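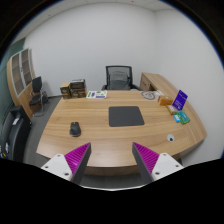 핸드헬드 그리퍼로 책상 정리 시연 모으는 중인데 질문 있습니다

게시판: 모방학습 / 시연 수집
글쓴이: 마우스패드위로
작성일: 3월 31일 수요일
댓글 10

과제는 단순합니다. 책상 위 마우스를 집어서 마우스패드 위에 올려놓는 것 하나입니다. 시작할 때 마우스는 패드 왼쪽 나무 상판에 있고 패드와는 꽤 떨어져 있습니다. 손으로 그리퍼를 들고 직접 시연해서 모으고, 나중에 고정형 팔에 옮길 계획입니다.

지금까지 시연을 80개 모았습니다. 정책을 학습시켜 돌려보면 접근은 잘 하는데 마지막에 손가락 한쪽이 마우스 등을 누르면서 미끄러집니다. 성공하는 경우도 있지만 마우스가 패드 위에서 비스듬히 놓입니다.

궁금한 건 두 가지입니다.

1) 시연 개수를 500개까지 늘리는 게 먼저인지, 시연 방식을 고치는 게 먼저인지
2) 책상 가장자리에 있는 상자나 종이류를 치우고 찍어야 하는지

그리퍼 손가락은 골이 파인 마젠타색 쐐기형입니다. 렌즈는 화각이 넓어서 책상 전체와 뒤쪽 의자, 책장까지 다 들어옵니다.

댓글

그립력부족
방식이 먼저입니다. 80개로 접근이 되는데 파지가 안 된다면 파지 구간 시연이 들쭉날쭉하다는 뜻입니다. 시연자마다 마우스를 잡는 방향이 다르지 않은지 보세요. 저는 좌우로 잡는 사람과 앞뒤로 잡는 사람이 섞여 있어서 같은 증상을 겪었습니다. 섞이면 정책이 중간 각도로 들어갑니다.

마우스패드위로
시연자는 2명입니다. 방향은 따로 정하지 않았습니다. 돌려보니 저는 좌우로 잡았고 다른 한 분은 비스듬히 들어간 게 많네요.

skarn_user
Skarnthorpe 쪽에서 비슷한 과제를 했었습니다. 위 의견과 조금 다릅니다. 잡는 방향이 섞여도 확산 정책 계열이면 어느 정도는 갈라서 배웁니다. 그보다 접근 높이를 먼저 보겠습니다. 손으로 들고 하면 사람은 마지막에 손목을 살짝 숙이는데, 본인은 잘 모릅니다. 팔로 옮기면 그 각도에서 손가락 끝이 먼저 닿습니다. 마우스처럼 등이 둥근 물건은 그때 밀립니다.

그립력부족
갈라서 배우려면 각 방향마다 개수가 충분해야 합니다. 80개를 둘로 나누면 부족합니다. 개수가 적을 때는 통일하는 게 맞다고 봅니다.

skarn_user
개수가 적을 때 통일하자는 데는 동의합니다. 다만 통일만 하고 손목 각도를 그대로 두면 결과는 비슷할 겁니다.

늦은퇴근
2번 질문에 답합니다. 치우지 마세요. 배경이 깨끗한 데이터로만 학습하면 누가 책상에 종이 한 장만 올려놔도 망가집니다. 상자든 케이블이든 그대로 두고, 에피소드 몇 개마다 위치를 조금씩 바꾸세요. 마우스와 패드 위치도 같이 바꿔야 합니다. 패드가 항상 책상 가운데 있으면 패드를 보지 않고 그 좌표로 갑니다.

Patricio Sosa
저는 반대입니다. 처음 단계에서는 치우는 편이 낫습니다. 파지가 안 되는 원인을 찾는 중인데 변수를 늘리면 무엇 때문에 나아졌는지 알 수 없습니다. 깨끗한 책상에서 파지를 먼저 잡고, 그다음에 물건을 늘리세요. 번역기를 써서 문장이 어색할 수 있습니다.

늦은퇴근
원인 파악용이면 맞는 말씀인데, 그러면 그 데이터는 버릴 각오를 해야 합니다. 손으로 하는 시연은 결국 사람 시간이라 저는 아깝습니다.

Patricio Sosa
원인 파악에는 많이 필요하지 않습니다. 그리고 버릴 필요도 없습니다. 나중에 섞어서 쓰면 됩니다.

원격조종파
원격 조종으로 바꿀 생각은 없으신가요? 저희는 Kavley 리더암으로 조종해서 모으는데, 실제 팔의 각도 그대로 기록되니까 skarn_user님이 말한 손목 문제가 없습니다. 대신 느립니다. 손으로 들고 하면 금방 끝날 동작이 조종으로는 한참 걸리고, 처음 하는 사람은 하루는 연습해야 합니다.

그립력부족
이 정도 과제에 원격 조종까지는 과합니다. 물건 하나 옮기는 건 핸드헬드로 충분하고, 장소를 옮겨 다니며 찍기도 훨씬 쉽습니다.

원격조종파
과하다는 건 장비가 없을 때 얘기고요. 이미 팔이 있다고 하셨으니 비교용으로 조금만 모아봐도 손해는 아닙니다.

마우스패드위로
답변 감사합니다. 팔은 Desmet 것인데 다른 팀과 같이 써서 4월 중순까지는 시간이 잘 안 납니다. 일단 핸드헬드로 다시 모으겠습니다. 아래처럼 정했습니다.

잡는 방향은 좌우로 통일
마우스 위에서 한 번 멈췄다가 수직으로 내려가기
내려놓은 뒤 손가락을 완전히 벌리고 나서 위로 빠지기
책상 위 물건은 그대로 두고 마우스와 패드 위치만 바꾸기

마지막 항목은 두 분 의견의 중간쯤입니다.

skarn_user
멈추는 시간은 짧게 하세요. 길게 멈춘 시연이 많으면 정책도 그 자리에서 안 움직입니다. 저희는 정지 구간을 잘라내고 학습했습니다.

늦은퇴근
마우스 방향도 돌려가면서 찍으세요. 휠이 항상 책상 안쪽을 향하면 반대로 놓였을 때 못 잡습니다. 좌우로 잡는다는 규칙은 책상 기준이 아니라 마우스 기준으로 적어두시고요.

마우스패드위로
그건 생각을 못 했습니다. 마우스 기준으로 적어두겠습니다. 후처리는 Curkero 스크립트를 쓰는데 정지 구간 자르는 옵션이 있는지 확인해 보겠습니다.

그립력부족
옵션 이름은 기억이 안 나는데 속도 임계값으로 자르는 게 있었습니다. 기본값이 꺼져 있습니다. 켤 때 그리퍼 개폐 구간까지 잘리지 않는지 꼭 보세요. 손은 멈춰 있고 손가락만 움직이는 구간이라 같이 날아갑니다.

마우스패드위로
새로 4개 찍어서 돌려봤는데 말씀대로 닫는 구간이 잘립니다. 개폐 값이 변하는 프레임은 남기도록 조건을 하나 넣었습니다. 다 모으면 결과 올리겠습니다.

원격조종파
결과 올리실 때 실패한 경우도 같이 부탁드립니다. 패드 위에서 비스듬히 놓이는 게 없어졌는지 궁금합니다.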